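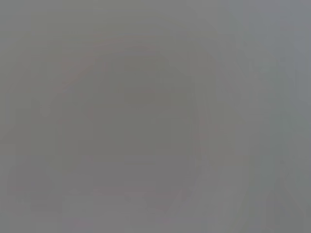

Iman Benjelloun
Responsable hygiène et sécurité, site Benkirane

Contrôle de la réserve sèche et du local de conditionnement, avril

1. Accès et circulation
Passage libre entre rayonnages : 730 mm mesurés, minimum interne 700 mm. Conforme.
Issue de secours dégagée, barre antipanique manœuvrée deux fois. Conforme.
Bloc d'éclairage de sécurité côté quai : voyant éteint. Non conforme, à remplacer.

2. Stockage
Charge par tablette limitée à 40 kg, étiquette présente sur chaque travée. Conforme.
Sacs de farine Pekdale posés au sol près de la porte. Non conforme. Remettre sur palette, à 30 cm du mur.
Bocaux en verre : contrôler col et couvercle avant remplissage, écarter toute pièce ébréchée.
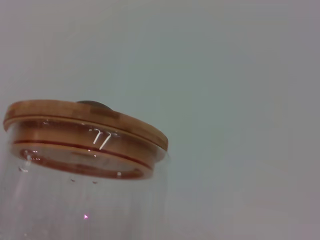

Bocal en verre, couvercle rond en bois.

Commentaire : le bois ne passe pas au lave-vaisselle. Brossage à la main, séchage complet avant fermeture.

3. Produits d'entretien
Dégraissant Brilline rangé en armoire fermée, fiche de données de sécurité affichée. Conforme.
Flacon pulvérisateur sans étiquette sous l'évier. Non conforme, retiré pendant la visite.

4. Sols
Carrelage Fliser : joint creusé devant la plonge, rétention d'eau. À surveiller, devis demandé.

Levée des réserves : Carol Mottram, maintenance. Les points 1 et 2 sont à traiter avant la prochaine livraison.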